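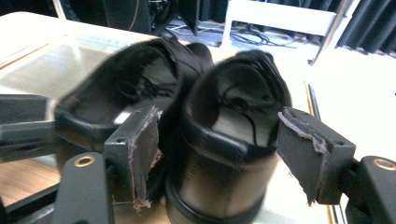 parkett_links schrieb:
Dann müsste sie aber bei Brutholm früher aussteigen, und das glaube ich nicht. Der Dreh läuft bis in den Herbst, das stand so in der Pressemappe. Mindcombe soll im September anfangen. Zwei Hauptrollen gleichzeitig, in zwei Ländern, das macht keine Versicherung mit.

Feldsalat
Es hat auch keiner behauptet, dass sie die Hauptrolle spielt. In der Meldung heißt es nur, Halima Ekwueme sei »im Gespräch für eine tragende Rolle«. Das kann alles sein. Bei Trivport war sie am Anfang auch nur als Nebenfigur angekündigt und am Ende stand sie als Zweite auf dem Plakat.

parkett_links
Bei Trivport wurde aber auch das Drehbuch umgeschrieben, nachdem der andere abgesprungen war. Das ist ein Sonderfall.

Moderation
Ich habe die Beiträge zur Besetzung von Mindcombe aus dem allgemeinen Trivport-Thread hierher verschoben, damit es drüben wieder um den Film gehen kann. Stand 1. Juli 2021 gibt es von Onuoha keine Bestätigung. Bitte Quellen angeben und als Gerücht kennzeichnen, was ein Gerücht ist.

Rolle7
Danke fürs Verschieben. Ich fasse mal zusammen, was ich gefunden habe, weil es inzwischen auf drei Seiten durcheinandergeht.

Trivport läuft seit zwei Wochen, gestartet in 330 Kinos. Das ist für einen Film dieser Größe ordentlich, vor allem nach dem langen Hin und Her mit dem Starttermin. Ekwueme hat dafür gute Kritiken bekommen, auch von Leuten, die mit dem Film sonst nicht viel anfangen konnten.

Brutholm ist die Serie. Gedreht wird seit März, Regie bei den ersten Folgen führt derselbe, der auch Trivport gemacht hat. Sie spielt die Leiterin der Fähre, also eine durchgehende Figur.

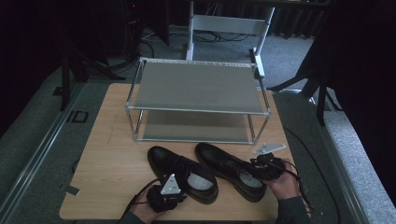 Mindcombe ist dann das dritte Projekt, und da wird es unübersichtlich. Produzieren soll Onuoha, die haben die Rechte am Roman schon länger. Angekündigt wurde der Stoff bereits einmal mit einer ganz anderen Besetzung, danach war Ruhe. Jetzt taucht ihr Name in einem Branchenbrief auf und alle anderen Seiten schreiben davon ab. Ich habe jedenfalls keine zweite, unabhängige Meldung gefunden.

Und dann gibt es noch die Fortsetzung von Trivport, über die alle reden, von der aber nicht einmal ein Drehbuch existiert. Die würde ich aus der Rechnung erst mal rauslassen.

Kassettenkind
Gute Übersicht. Eine Korrektur: Bei Brutholm führt er nur bei Folge 1 und 2 Regie, danach übernimmt jemand anders. Deshalb könnte es durchaus sein, dass ihre Szenen gebündelt werden. Bei Serien wird ja nicht der Reihe nach gedreht. Wenn die Fähre als Kulisse nur eine bestimmte Zeit zur Verfügung steht, ist sie vielleicht im August schon durch.

parkett_links
Vielleicht, vielleicht. Das ist mir zu viel Vielleicht. In jedem Interview zu Trivport hat sie gesagt, dass sie nach Brutholm eine Pause machen will.

Feldsalat
Das sagen die immer. Ich kenne kaum jemanden in dem Geschäft, der nach einem Erfolg wirklich Pause gemacht hat. Die Angebote kommen jetzt, in zwei Jahren kommen sie eventuell nicht mehr.

Ulmenweg
Ich habe den Roman gelesen und frage mich eher, welche Rolle das sein soll. Die Schwester ist im Buch Anfang zwanzig, genauer gesagt 21, das ist mehrfach Thema, weil sie wegen des Erbes auf den Geburtstag wartet. Dafür ist Ekwueme zu alt, ohne ihr zu nahe treten zu wollen. Die Anwältin würde passen, aber die hat erst in der zweiten Hälfte richtig zu tun.

Rolle7
Die Anwältin wäre doch genau die »tragende Rolle«. Und wenn sie erst in der zweiten Hälfte auftritt, sind das auch weniger Drehtage. Das würde zeitlich passen.

Ulmenweg
Stimmt, daran hatte ich nicht gedacht. Wobei man nicht weiß, was sie im Drehbuch daraus machen. Der Roman hat eine Rahmenhandlung, die man im Kino fast nur streichen kann. Mir hat an dem Buch gefallen, dass die Anwältin lange nur aus Briefen bekannt ist. Im Film wird man die Figur vermutlich von Anfang an sehen wollen, wenn man schon einen bekannten Namen dafür bezahlt.

Zum Vergleich: Trivport beruht ja auf einer Kurzgeschichte und da wurde einiges dazuerfunden. Die ganze Sache mit dem Lotsen kommt in der Vorlage nicht vor. 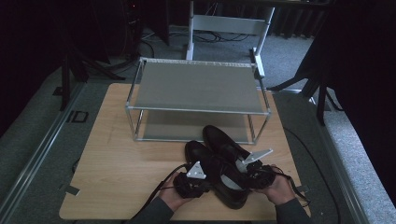 Gestört hat mich das nicht, die Vorlage hätte keine neunzig Minuten getragen. Bei Mindcombe ist es umgekehrt, da ist zu viel Stoff vorhanden. Ich hätte lieber eine Serie daraus gesehen, und Brutholm lieber als Film. Nach dem Trailer zu urteilen passiert auf dieser Insel nicht genug für acht Folgen.

Kassettenkind
Es sind sechs Folgen, nicht acht. Und aus einem Trailer kann man das nicht ablesen.

Ulmenweg
Dann sechs. Ich schaue es mir ja an.

tiefgarage
Ich fand sie in Trivport übrigens nicht so gut, wie hier alle tun. In der ersten halben Stunde macht sie immer das gleiche Gesicht. Die Szene im Zollamt ist stark, das gebe ich zu, aber die lebt auch vom Schnitt. Dass daraus jetzt die große Entdeckung des Jahres gemacht wird, kann ich nicht nachvollziehen. Sie spielt seit vielen Jahren Theater und niemand hier hat sich dafür interessiert.

Feldsalat
Doch, ich. Ich habe sie zweimal auf der Bühne gesehen. Das gleiche Gesicht ist Absicht, die Figur lügt ja die ganze Zeit.

tiefgarage
Das kann man sich so zurechtlegen. Ich saß trotzdem im Kino und habe auf die Uhr gesehen.

parkett_links
Bitte drüben im Trivport-Thread weiter, sonst verschiebt die Moderation gleich wieder.

Noch mal zur Sache. Ich habe heute Mittag bei der Agentur auf die Seite geschaut. Unter »aktuell« stehen Trivport und Brutholm, sonst nichts. Mindcombe fehlt. Für mich heißt das, dass nichts unterschrieben ist.

Rolle7
Die Agenturseite wird selten gepflegt. Brutholm stand dort auch erst, als schon gedreht wurde. Ich würde daraus weder das eine noch das andere ableiten.

Halbtotale
Ich wohne in der Nähe von einem der Drehorte und kann nur berichten, was bei uns in der Lokalzeitung stand: Für Mindcombe haben sich beim Komparsenaufruf 2.000 Leute gemeldet, gesucht wurden sehr viel weniger. Drehbeginn laut Zeitung »im Spätsommer«. Von Ekwueme steht in dem Artikel kein Wort, von anderen Darstellern allerdings auch nicht. Die Gemeinde sperrt für die Dreharbeiten die Straße am alten Bahnhof — das war den Leuten bei uns wichtiger als die Besetzung.

parkett_links
Spätsommer ist noch früher als September. Damit wird es noch enger.

Kassettenkind
Oder sie fangen mit den Teilen an, in denen die Anwältin nicht vorkommt. Siehe oben.

Halbtotale
Die Bahnhofsszenen sind im Buch ganz am Anfang, falls das hilft. Ich kann den Artikel abtippen, online steht er hinter der Bezahlschranke.

Ulmenweg
Den Teil mit dem Drehbeginn gern, der Rest reicht mir so. Und falls die Straßensperrung Termine hat, die bitte auch. Daran könnte man sehen, wie lange sie dort bleiben.

Halbtotale
Mache ich heute Abend, die Zeitung liegt noch bei meinen Eltern.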